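**Thread: Hand gripper fingers drifting out of parallel, thin fabric slipping**

**prunim_gate**

Two-finger hand-held unit, molded black fingers, two screws per finger. We use it to work out grasps on clothing before we let the arm anywhere near a shirt. For the past month the fingers have been coming in toed. The tips touch first and the back halves never meet, so anything thicker than a sock holds fine and anything thinner slides out with great dignity.

So far I have cleaned the pads, retightened all the screws, and sworn at it in two languages. It's good for maybe a morning, then the toe-in is back. Shim it, replace the fingers, or learn to love socks?

**meltberg40**

Check the screws for threadlocker before you do anything else. If you "retightened" and it lasts a morning, they're backing out. Mine did this for weeks. I had a torque driver in the drawer the whole time, still in its wrapper.

**Adaeze Bashir**

Disagree, or at least I wouldn't start there. Backed-out screws give you a finger you can wiggle. Grab each one and try. If it's solid and still toed in, look further down at the pivot. Ours wore on one side only, the side that always gets shoved under the cloth, and all the threadlocker in the state wouldn't have fixed it.

**prunim_gate**

Left one wiggles. Slightly. Right one is solid. So congratulations, you may both be correct, which I find very unhelpful.

**lombardi_bench**

What's your test piece? I ask because people "fix" these on a strip of denim and then wonder why polyester still escapes. You could close denim in a kitchen drawer and call it a successful grasp.

**prunim_gate**

No denim. I've moved to slick white shirts because they're the ones that fail. Routine is: drop the shirt on the table so it lands rumpled, come in open over the edge of the cloth with one finger on each side of the border, close, lift, write down whether it stayed. Same table, same height, 40 closes per setup.
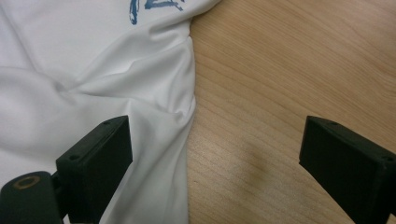 Onyekachi Yusuf here, and I'd change the routine before touching a screw. Closing across the border means one finger is pushing cloth while the other is skating over varnish, so the loads on the two sides are never equal. Do 300 of those and naturally one side loosens first. Go for a raised fold with both fingers on fabric and see if your toe-in takes longer to come back.

**Adaeze Bashir**

Sure, but edges exist. If the job is picking up shirts by the edge, you can't maintain the tool by avoiding the job.

**Onyekachi Yusuf**

Nobody said avoid. I said don't use it as your only test and then blame the hardware for wearing the way you wore it.

**meltberg40**

Enjoying this, but has the threadlocker gone on yet?

**prunim_gate**

It has. What I did this afternoon, for whoever finds this thread in five years:

1. Took both fingers off. Left one had a shiny patch under it where it's been rocking on the mount.
2. Wiped the mating faces, new screws both sides, medium threadlocker, snugged them alternately with the jaw closed on a 5 mm steel shim so the faces had something flat to agree on.
3. Left it clamped overnight - or will, it's 4 p.m. and I'm going home.

No pivot work yet. Adaeze, if it toes in again I'll strip it down and you can say so in public.

**lombardi_bench**

Don't overdo the torque on molded fingers. The holes go oval and then you get to buy fingers. I used the Niston inserts in mine, fiddly to press in but they haven't moved.

**prunim_gate**

Reporting back. Ran 914 closes on the shirts, half at the edge and half on a fold, because I'm a diplomat. Edge closes still drop a few. Folds nearly all held. The left finger doesn't wiggle. There is a hair of toe-in, which I can see if I hold the jaw up to the window and want to be unhappy.

**Adaeze Bashir**

That hair is your pivot.

**meltberg40**

That hair is the shim being cheap.

**prunim_gate**

Ordering a pivot pin and a better shim.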